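About Veltavura

Veltavura gathers training examples for robot arms. Albertina Arruda runs collection and Han-gyeol Wi maintains the simulator. We deliver in batches of 2,000 episodes, split across 40 task layouts – wood grain, lighting and board angle are varied in each. Every episode is replayed before release, and failed grasps are kept and labeled as such.
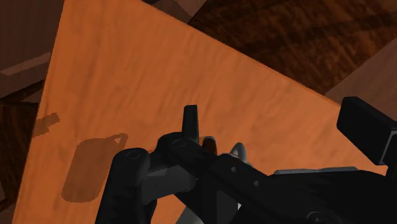 Clients receive joint states, wrist views and the layout file. Our smallest order is 160 episodes, delivered in 8 working days.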